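The Railing Comes Last

A mezzanine is an easy thing to draw and a hard thing to finish. The floor goes in, the stairs go in, the walls around the open space below get painted, and for weeks the upper level stays behind plywood and orange netting while the railing is made somewhere else.

At the old Gandham building in Wurnville, that wait lasted from January into March. The building was a seed warehouse before it was converted to offices and public rooms, and the upper floor had been closed off from the ground level for decades. Opening it up was the first decision. What to put along the edge took much longer.

"People wanted glass," says Hiyori Maruyama, the designer who handled the interior. "I had glass in the first two sets of drawings. Then I worked in a building with glass railings for a year and watched somebody wipe them down every morning."

She went to metal instead, and asked for bars with some weight to them. Thin round spindles are the cheapest choice and the most common. Flat bar costs more, takes more labor to bend and looks different depending on where a person stands. Face on, a flat bar set edge-out is a thin line. Walk a few steps to the side and it widens. From far enough along the walkway, a row of them can close up almost like a wall.

The work went to Zeleke, a fabrication shop with 5 people on the floor and one rolling machine big enough for the job. Bending flat bar the easy way, across its thin dimension, is simple shop work. Bending it the hard way, on edge, makes the metal want to twist and buckle. The crew ran test pieces for two weeks before cutting anything from the real stock. They used 53 lengths of bar in all, and 175 welds had to be ground smooth by hand.

Grinding is the part that shows up in the price. A weld left alone is perfectly strong, but a sleeve will catch on it. Maruyama asked for every joint within reach of a hand to be dressed flush. The shop charged for 30 hours of it and, by her account, spent more than that.

The finish was argued over, too. The owners liked a pale gray that would fade into the walls. Maruyama wanted black. Against white walls, black metal reads clearly from the floor below and from across the opening, and it gives people an edge they can see without looking for it. She had samples sprayed in both colors and propped them up on the walkway on a Wednesday afternoon when the light was strongest. The gray sample lost the argument by itself. The coating is Bornico satin, one step down from gloss.

Black does show dust. The horizontal bands collect it first, and the building's cleaners go along them twice a week with a damp microfiber cloth and then a dry one. They tried a feather duster early on and gave it up, as most of what it lifted drifted down to the ground floor. Furniture polish is banned because it leaves a film that holds fingerprints.

Anyone planning something similar at home can borrow a few of these choices. Ask the shop for a bent sample before signing off on a curve. Run a bare hand along it, including the underside. Check the local code on height and on the gaps between bars before falling for a pattern, since curved layouts can open up wider gaps than the drawing suggests. And order early. The Gandham railing was the last large piece to arrive, and the carpet on the upper level could not go down until it was bolted in place.

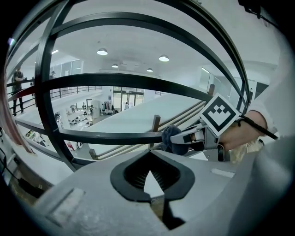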